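Workshop Tips: Working Safely Beside Bench Robots

Revised 04/09/2025 by Edem Amissah. Replaces the August sheet.

These tips cover small arms with soft fingers, used on a wooden bench for holding and light assembly. They do not cover caged machines or anything with a blade or spindle. The manufacturer's manual comes first where it disagrees with this page.

1. Clear the reach zone

Run the arm slowly to the far end of each joint and mark the limit on the bench with tape. Personal items stay outside the tape. Parts and trays needed for the job may stay inside, provided they are listed on the job card. Phones and drinks never go on the card.

2. Set speed before setting force

Start every new job at the lowest speed setting. Raise it one step at a time after three clean cycles. Grip force is set last, with the real part in the fingers. A soft finger that has folded flat is overloaded, and the force should come down before the next cycle.

3. Check the fingers at the start of each shift

Ribbed fingers fail at the root first. Bend each one by hand with the power off and look for white stress lines between the ribs. Replace fingers in sets. Mixed old and new fingers grip off center, and a tall part will lean.

4. Two arms, one part

When both arms touch the same part, one is named as the holder and the other as the follower. Write this on the card. The holder does not open until the follower has reported a grip. Qistina Kusuma keeps the signal table for the Tistholm benches; use her numbering and do not make up your own.

5. Screws and drivers

Seat the bit in the screw head by hand for the first piece of a batch. The bit must be in line with the screw. Mounts that carry fingers get thread locker only if the maker allows it on plastic. Stop the driver on torque, never on time. Keep hands off the fixture while the driver is live, including the hand that "just steadies it."

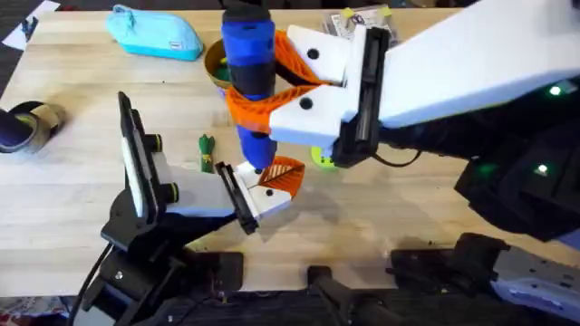
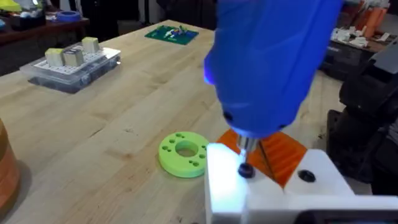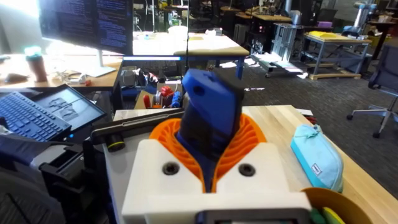

Orange fingers on white mounts in the first and third; driver bit on a black screw head in the second.

6. Cables

Leave enough slack for full wrist rotation, plus one hand width. Tie cables to the link and leave the joint free. A loop that can catch on a part or a finger needs a second tie. Re-check after any tool change, as the loop moves when the tool weight does.

7. Stop button

One per person at the bench, within reach without leaning. Test it cold at the start of the day and log the result. A button that needs two presses is out of service. Resetting the button must not restart the arm. If it does, lock out the supply and call Hakim Liem.

8. Logging

Record cycle count, finger change, and any dropped part. Fingers on the Tendimora bench were changed at 1,120 cycles for hard parts and 2,267 for fabric. Those numbers apply to that bench only. Set your own limit from your own log, and set it below the first failure you see.

9. Power down

Park the arm low, with nothing in the fingers. Soft fingers left closed on a part overnight take a set and need replacing. Switch off at the controller, then at the wall. Wait for the indicator lights to go out before touching a connector. Supplies on the 24 volt line hold a charge for a short time after switch-off.

10. Visitors

Visitors stand behind the tape. The operator keeps one hand free for the stop button as long as they are in the room. No demonstrations at raised speed.

Corrections to Nabila Nair. Please give the item number and the bench.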